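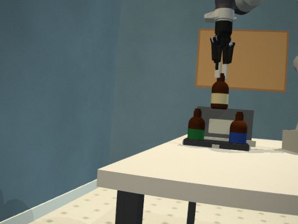

4. Moving your readers over to a paid membership

By now your Plutum page should be up and running with its free posts, and you may well be itching to switch on paid membership. Do make yourself a cup of tea first and read this section all the way through, as one or two of the settings can't be changed back until the next billing month begins.

Before you start

You'll need the owner's log-in (an editor's log-in won't show the Money tab at all) and a payout account that has already been checked. If your account still says "Waiting", go back to section 3 and finish that part.

Setting up your plans

1. Open the Money tab and choose Plans. You'll find a free plan there already, which stays put whatever you do.

2. Press Add plan and give it a name your readers will understand. Dennis Catterall, who runs a local news page called Modia, spent an evening thinking up grand titles and then settled on "Supporter" – it has done very nicely for him.

3. Type in the monthly price. The yearly price fills itself in at ten times the monthly one, but you can type over it if you'd like to be more generous.

4. Choose what paying members receive. You can tick as many boxes as you like, though you can have no more than 8 plans on one page.

5. Decide whether adverts are shown to paying members. The box is ticked to begin with, so please look at it carefully if you've promised people a page without adverts!

6. Press Save, then Publish. Saving on its own keeps the plan hidden, and that's handy if you want to come back to it tomorrow with fresh eyes.

Note: New plans can take up to two hours to appear in the phone app. The website shows them straight away.

Caution: Once somebody has joined a plan, its price is locked for the rest of that billing month. Deleting the plan won't get round this, and it will cancel everybody on it.

Telling your readers

7. Go to Messages and pick Membership news. A ready-written letter opens up, kindly put together by Marichka Stasiv on our help desk, and you're welcome to change every word of it.

8. Send the letter to yourself first and try each of the links.

9. When you're happy, press Send to all. Lists of more than 2000 readers go out in batches, so a few people may hear from you later in the day than others.

If you brought your list across from Maksymiv, turn to section 5 before sending anything.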